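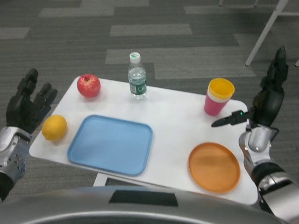
Travaux pratiques 4 - Manipulation bimanuelle sur table
Module Robotique humanoïde, projet Brosteo
Encadrement : Mingxuan Jia, Greer Kerr

Ce polycopié remplace la version de janvier. La partie sur l'étalonnage des poignets a été retirée, elle figure maintenant dans le TP 3. On suppose acquis : les repères liés à la tête et au torse, la cinématique inverse d'un bras à sept axes, l'usage de la console Cokora.

1. Objectif

Chaque binôme doit obtenir un jeu de démonstrations téléopérées exploitable pour l'apprentissage d'une politique de rangement. Les consignes sont données au robot en langage courant, par exemple « mets le citron dans le bac bleu » ou « pose la pomme sur l'assiette orange ». L'opérateur exécute la consigne, le logiciel enregistre les angles articulaires, l'état des mains et la vue de la caméra de tête.

Durée d'un épisode : 30 secondes au maximum. Au-delà, l'épisode est coupé et marqué comme échec. Le jeu complet compte 400 épisodes pour la promotion, dont 300 pour l'entraînement. Le reste sert à l'évaluation et ne doit pas être consulté avant la séance de bilan.

2. Matériel sur la table

- une pomme rouge
- un citron
- une bouteille d'eau avec son bouchon
- un bac rectangulaire bleu clair
- des gobelets en plastique empilés, le rose à l'extérieur, le jaune à l'intérieur
- une assiette ronde orange

Le bac et l'assiette sont les deux destinations possibles. Ils sont vides au début de chaque épisode. Les gobelets restent empilés sauf si la consigne demande de les séparer.

3. Position de départ

Les deux mains se placent de part et d'autre de la table, doigts dégagés du plateau. La pomme et la bouteille vont vers le bord éloigné du robot, le citron à gauche, les gobelets au fond à droite. L'assiette se trouve devant les gobelets.
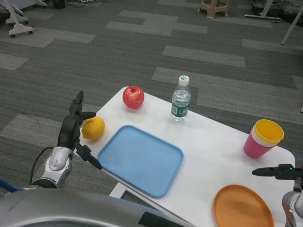 On ne cherche pas une répétition au millimètre. Un décalage de quelques centimètres d'un épisode à l'autre est même souhaitable, sinon la politique apprend des trajectoires fixes et ne regarde plus les objets. En revanche, l'ordre général des objets ne change pas pendant une même série.

4. Choix de la main

La règle retenue est simple : la main la plus proche de l'objet le saisit. Le citron et la pomme reviennent donc à la main gauche, les gobelets à la main droite. Pour la bouteille, placée vers le milieu, le binôme choisit et note son choix dans le cahier.

Le citron est l'objet le plus délicat. Il roule dès qu'un doigt le touche de côté. Approchez par le dessus, pouce écarté, et ne fermez la main que lorsque la paume est à l'aplomb du fruit.

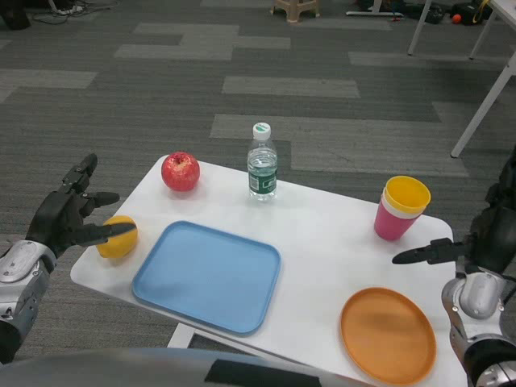 Fig. 3 - Main gauche ouverte, index au-dessus du fruit jaune. Le bac est vide.

Pendant que la main gauche travaille, la droite reste levée près du bord. Elle ne doit pas passer entre la caméra et l'objet visé - c'est la première cause de rejet des épisodes de l'an dernier.

5. Enregistrement

a) Lancer le serveur Vosodlow et attendre le message « prêt ».
b) Saisir la consigne telle qu'elle sera lue, sans abréviation.
c) Vérifier dans la vue de tête que tous les objets sont reconnaissables. L'assiette peut sortir en partie du champ par le bas, c'est toléré.
d) Démarrer, exécuter, arrêter. Ne pas corriger un objet à la main pendant l'enregistrement.
e) Noter le résultat : réussi, partiel, échec.
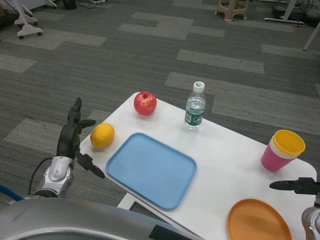 6. Compte rendu

Quatre pages au plus, à déposer sur l'espace Amegashie avant le vendredi 6 octobre. Il contiendra :

- le tableau des épisodes avec leur résultat
- une courbe des angles du poignet gauche pour une saisie réussie et une saisie manquée du citron
- une discussion des échecs, objet par objet

Les 26 premiers épisodes de chaque binôme servent de prise en main et n'entrent pas dans la note. Les fichiers bruts restent sur le serveur, ne les joignez pas au compte rendu.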